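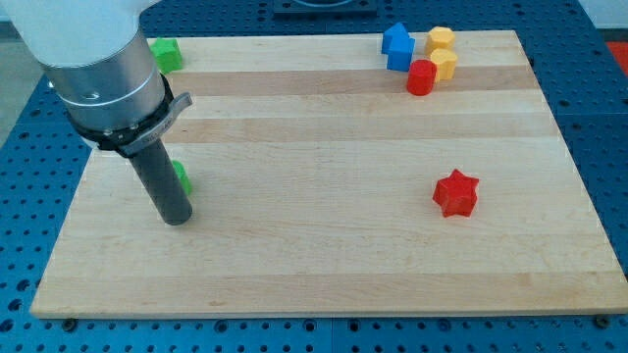 Zanard lance Miltska, la planche à découper qui accepte enfin qu'on joue dessus

COMMUNIQUÉ DE PRESSE
8/11/22

Les parents le savent : on peut acheter une table d'activités, un tapis d'éveil et un coffre à jouets assorti, l'enfant ira s'installer dans la cuisine, de préférence là où l'on comptait éplucher les carottes. L'atelier Zanard a cessé de lutter. Il présente Miltska, un grand plateau de bois clair livré avec un jeu de blocs en plastique coloré.

Le plateau reprend la construction des planches de cuisine de la maison : de longues lames couleur érable assemblées côte à côte, crème et beige en alternance, avec un chant épais à l'avant. Les blocs, à pans francs pour certains, comme le prisme vert, tiennent debout sans qu'on les supplie. Le catalogue les appelle « éléments de composition libre ». À l'atelier, tout le monde dit « les blocs ».

« Nous avons passé un temps déraisonnable à dessiner un jouet en forme de planche à découper, avant d'admettre que nous fabriquions déjà des planches à découper », raconte Rafia Magsi, directrice de Zanard. Les premiers prototypes avaient des rebords, des encoches et même un couvercle. Les enfants consultés ont surtout aimé le couvercle, comme luge. Il a été retiré.

Le jeu ne comporte pas de règle. Une notice de 4 pages, rédigée par Hiu-tung Huang, propose néanmoins quelques pistes : regrouper les couleurs, bâtir un village, laisser la moitié de la planche presque vide et voir qui s'en plaindra le premier. La dernière page est consacrée au rangement. Elle a été relue avec beaucoup d'espoir.

Côté cuisine, Zanard se veut claire : une planche qui sert aux blocs ne sert pas à l'oignon. Les deux usages sont possibles au cours d'une vie, mais dans cet ordre, et après un bon lavage. L'entretien se fait à l'éponge humide, puis à l'huile pour bois alimentaire, comme pour le reste de la gamme. Le lave-vaisselle est exclu, y compris « juste une fois ».

« Mes deux filles ont eu le prototype pendant l'hiver », témoigne Tzu-hsuan Chuang, responsable des ventes. « La grande a classé les blocs par couleur. La petite a tout reclassé selon un critère qu'elle refuse encore de communiquer. » Le service commercial y voit un argument, et l'a inscrit tel quel dans l'argumentaire.

La première série compte 3 000 exemplaires, numérotés sous le plateau, à l'endroit où personne ne regarde. Elle sera vendue 54 euros à l'atelier et en ligne, ainsi que chez 70 détaillants. Un sac de rangement en toile, baptisé Poltard à l'issue d'une réunion trop longue, suivra en janvier. Il ferme par un cordon — les enfants savent l'ouvrir, les adultes aussi, la plupart du temps.

Une présentation destinée à la presse et aux revendeurs se tiendra à l'atelier, sur rendez-vous. Un café sera servi, loin des planches.

À propos de Zanard
Zanard fabrique des planches, des billots et des plateaux en bois massif. Miltska est son premier produit destiné à des utilisateurs qui ne cuisinent pas.

Contact presse : Shuk-fan Yeh, service communication, Zanard
Visuels et exemplaires de prêt sur demande. Les blocs prêtés sont à rendre, tous.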